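4.2 Tidying shelves at Skomlow: what changed for the floor staff

Skomlow is a home and office goods store with a long open sales floor, and its shelves get messy fast. Before the trial, the closing shift spent most of its last hour putting things back where customers had found them. The work is light but tiring – a lot of bending, a lot of reaching, and very little to show for it by the next afternoon. When we first asked staff which task they would hand to a machine, this was the one they named, often before we had finished the question.

The Skima arm was brought in for this single job in July. It works one shelf unit at a time and handles only items on its list, which the staff themselves wrote and kept changing. We had expected to write that list for them, and we are very glad we did not! The people who stock the shelves know which pots tip easily, which items roll, and which ones customers pick up and leave on the wrong level. In the first version of the list there were 26 items. By the end of the trial there were 66, and nearly all the additions came from the closing shift.

Each new item was first tried in the Perska simulator, where a staff member and one of the authors set up a shelf together and watched the arm attempt it. These sessions turned into the liveliest part of the whole study. Staff built shelves that were harder than anything we would have thought of, with objects lying on their sides next to each other and leaves hanging out of the way of any easy grasp (Figure 7). They argued about which object should be picked up first, and their arguments went straight into the planner settings.

The effect on the closing shift was clear in the interviews. Workers described walking the floor at a calmer pace and having time to talk with the last customers of the day. Two of them had moved on to checking and correcting the arm's work as a regular duty, and both asked for this to be written into their job descriptions. There were worries too. Some staff felt watched while the arm was near them, and part-time workers asked whether their evening hours would be cut. The store kept the hours as they were during the trial, but we cannot say what will happen later.

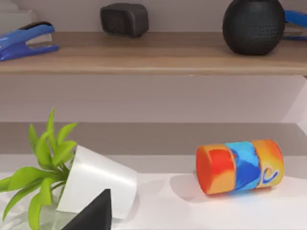

Figure 7. Simulated shelf with an overturned potted plant and a striped cylinder on the lower level. The tip of the gripper is in the foreground.

4.3 Comparison with the Hiebert site

The Hiebert warehouse used the same arm with a fixed item list supplied by the project team. Staff there had no part in the simulator sessions, and their interviews read very differently. They spoke of the arm as something to work around, and few could say how it chose what to pick up.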